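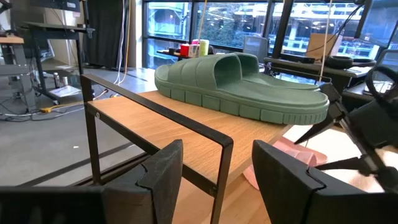
Sanuvlow stone clinic: progress report to the Urban Fund

Hello again, and thank you for the nudge about the deadline. I've been meaning to write this since the start of September and then the clinic letters piled up, so it has been done over several lunchtimes and one long evening. I've kept to your headings where they fitted and ignored them where they didn't. I hope that's all right.

A quick reminder for whoever on your side hasn't met us before. Sanuvlow is a nurse-led clinic for people who have had kidney stones more than once. You're paying for my hours, part of the lab bill and the travel money for patients. We run from two places, the outpatient block at Irnton and the health centre at Prulodness, and we see people after the surgeons have finished with them. The surgeons are very good at getting stones out. What happens at home afterwards has usually come down to a leaflet and "drink plenty", and the clinic was set up because the same people kept coming back through A&E bent double.

Where we've got to with numbers

We said we would sign up 60 people by the end of the recruitment period and we have 50. I'd hoped to be further on by now. Irnton filled up quickly, as I thought it would, because the lithotripsy list is just down the corridor and I can catch people while they're still waiting for their lift home. Prulodness has been slower. The practices there are happy to refer but they forget we exist, and I can't blame them, as I'd forget too with the sort of Monday-to-Friday they have. Since I started ringing the practice managers at the beginning of each month the referrals have picked up, and I think we'll get to the full number before the winter if they carry on.

Four people have left the study. One moved away, one found the collections too much alongside night shifts, and the other two simply stopped answering. I've written to both, and the door is open if they'd like to come back. They're still counted in the 50, by the way — I asked the statistician whether to take them out and was told very firmly to leave them in.

The urine collections

You asked me last time to be frank about these, so I will be. Asking someone to collect every drop for a day and a night and then bring the bottle in on the bus is asking a lot. The bottles are enormous. They don't fit in a normal bag, people are embarrassed about carrying them, and the ones with acid in need a proper warning talk, which takes up a good chunk of the first appointment.

We've changed three things. The bottles now go out with a plain dark carrier, paid for from the consumables line, and I've had more thank-yous for that carrier than for anything clinical I've done all year. We've also rewritten the instruction sheet so that it begins with "When you get up, go to the loo as usual and don't keep that one." The old sheet had that on the back, in small print, and an awful lot of collections were coming back wrong on account of it. And Prulodness patients can now hand theirs in at the health centre's front desk before the morning van goes, so they don't have to make the trip to Irnton at all.

The spoiled collections have dropped right off since the new sheet came in. I'm not going to give you a percentage yet because the lab has only sent me the figures up to the summer, and I'd sooner wait for the whole set than send you something that has to be corrected. It'll be in the next report.

What people are telling us about drinking

I went into this thinking that people who'd had stones didn't know they should drink more. Nearly all of them know! They could recite the advice back to me. The trouble is how their days are arranged. We've got bus drivers who hold back all morning since there's nowhere to stop, classroom assistants who can't leave the children, a roofer, several carers who go from house to house and don't like to ask to use the toilet in any of them. Telling a carer to drink a jug of water before lunch is pretty useless if she then has to sit in a car for an hour in misery.

So the drinking plan we hand out has turned into more of a timetable. We sit down with the person's real day and mark where the toilets are, and we fit the drinks round those. Some people do the bulk of it in the early morning and again after work, with a glass at bedtime if they can bear getting up in the night. It isn't the textbook way of spreading fluid and I had a good long talk with the consultant before we started doing it. We agreed that a plan somebody keeps to will do them more good than a perfect one stuck to the fridge.

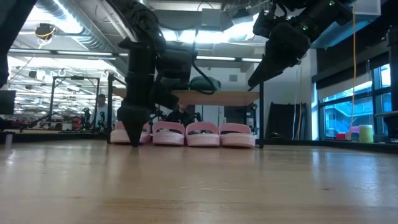 The other thing that comes up over and over is food. There's an enormous amount of nonsense online about stones and diet, and people arrive having cut out milk, cheese and yoghurt altogether because they've read that their stones are made of calcium. I spend a lot of time putting the dairy back. For most of our patients a normal amount of calcium with meals is what we want, and it's the salt we'd like them to look at. Nobody is pleased to hear about the salt. Bread, bacon, stock cubes, crisps, ready-made sauces, it's all in there, and when the sodium result comes back high I find it easier to go through one ordinary day's meals together than to hand over another list of things to avoid.

I'd like more dietitian time for this. We have the odd hour borrowed from the Irnton team and they've been generous with it, but the patients who have bowel disease as well as stones really do need someone who knows more than I do. I've put a line about it in the requests at the end.

Results so far, with a large pinch of salt (sorry)

It's too soon to say whether the clinic prevents stones. People can go years between one and the next, and our follow-up isn't anything like long enough, so please don't let anybody put in your newsletter that Sanuvlow has cut recurrence. I know it's tempting and I'd love it to be true.

What I can tell you is that among the people who've done a second collection, most are passing more urine than they did at the start, and the citrate results look better in the group we put on supplements. The tablets aren't popular. They're big, they upset some stomachs, and a few people have quietly stopped taking them and owned up only when I asked why the bottle was still full. We've moved those patients to the liquid, which tastes dreadful by all accounts but goes down all right in squash.

We've also picked up a handful of people whose blood calcium was high and hadn't been followed up. They've been sent on to the endocrine clinic. It wasn't one of our aims, it came out of the routine bloods, but I'd count it as money well spent.

Money

We're under on travel and over on consumables, and the two very nearly cancel out. Travel is down because of the Prulodness drop-off arrangement and because quite a few of the review appointments are now done by phone. Consumables are up because of the carriers, the reprinted sheets and a rise in the price of the bottles that we weren't warned about. With your agreement I'd like to shift the travel underspend across to cover it. The full sheet from the finance office is attached to the email, and if the columns don't add up please shout, because they didn't the first time I saw it.

My own hours have run over a bit, mainly on the phone. I haven't claimed for it and I'm not asking to, but if the clinic is to carry on after your grant ends somebody will need to cost the phone calls properly. They're the part patients say they value, and they're invisible in the appointments system, which only knows about people who've sat in a chair.

Things that went badly

The text reminders. We bought into the hospital's system and it sent the collection reminder the morning after the collection was due, for weeks, before a patient kindly pointed it out. It's been fixed. While it was being sorted out I texted people myself from the clinic mobile, and the reply rate was so good that I'm half inclined to carry on doing it by hand.

The evening session at Prulodness didn't work either. We opened until eight for a couple of months, thinking it would suit the people who work, and it was dead. When I asked, they said they'd rather come first thing, before work, and get it over with. So we now open at half past seven in the morning instead, and those slots are the first to go.

And the stone analysis is still slow. Fragments go off to the outside lab and I wait, and the patient waits, and by the time the answer's back we've often had the review appointment already. I've asked whether they can be posted straight from theatre instead of going round by way of the ward, and I'm waiting to hear.

What's next

The last of the recruitment, obviously, and then the second round of collections for everyone who joined in the spring. I want to get the drinking timetable printed decently too. At present it's a photocopy of a photocopy with my handwriting down the side.

Requests for you to think about: moving the travel money as above, a small amount of regular dietitian time, and a short extension to the recruitment period in case Prulodness goes quiet again over Christmas. I don't need an answer on the extension straight away, but it would be handy to have the other two settled before I place the next bottle order.

You're very welcome to come and sit in on a clinic. The Irnton ones are busier, but parking is far easier at Prulodness, and the early session is over in time for a decent breakfast at the café across the road.

Specialist nurse, Sanuvlow stone clinic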